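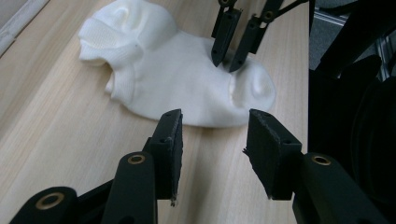
Step 5. Set the grip on something soft

By now you've got both hand grippers bolted together and the linkages move without scraping. I do my first soft test with a plain white sock on the bench, and I'd start there too. It's cheap and it folds up into all kinds of annoying shapes, so you find out fast what your fingers are like!

1. Open the jaws all the way and let go. They should come back by themselves. If one side lags, loosen the pivot screw a quarter turn and try again (don't go further or you'll get wobble).

2. Drop the sock on the table and leave it crumpled. No smoothing it out.

3. Take the narrow-finger gripper and come straight down on the middle of the sock. The tips should press a small dimple into the fabric and sit close together before you squeeze.

4. Squeeze slowly, lift a little, hold it there, then put it back. I do this 16 times and write down the drops.

5. Swap to the wide pads and go for the cuff. The ribbed part bunches up, and it's much easier to grab than the toe, where the fabric rounds over and wants to slide out.

Note: The rough facing on the wide pads frays along the edges with use. A bit of fuzz is fine. If a tab starts hanging off, trim it with nail scissors before it gets caught in the jaw. I change mine every 1000 grips or so I tell myself, and Lama Harb, who shares the Losau workshop with me, goes to 3000 on hers and swears they feel the same.

Caution: Those narrow tips are pointy. Keep your other hand off the sock while you're pressing down. I have a little scar from November that says so.

6. Check the brass bushings on the wide gripper. They should sit snug in the arms and not turn when you push on them with a thumbnail. A loose one gets a tiny dab of retaining compound, then leave it overnight.

7. Save the setting under its own name in the Wonach config. Mine is "sock_302" and I've given up trying to remember why.

If the sock keeps slipping after all that, go back to Step 3 and redo the finger spacing before you touch the springs.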